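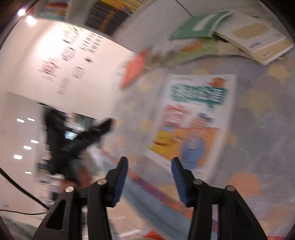
Jedix is looking for people with steady hands and a fair amount of patience to help us teach robots how to handle ordinary things. You'll hold a light gripper tool with two padded fingers and do small household jobs with it, over and over, while it records how you move. August is book month for us, so expect plenty of picking up and sorting on a patterned cloth like the gray one with the yellow and coral shapes, where a white booklet lies waiting its turn and a green book shares a pile with a cream one. Thin covers are harder to grip than you'd think!

You don't need any background in robotics, and we mean that - if you can use kitchen tongs, you can learn this in a morning. Sessions run 2 hours at our Rostport rooms, with breaks whenever you want them, and there's a Saturday group for folks who work during the week. We pay $200 once you've recorded 440 usable tries, and most people come back for more.

To sign up, or just to ask us something, write to Gebremedhin Tekleab at the Jedix front desk and tell him which days suit you.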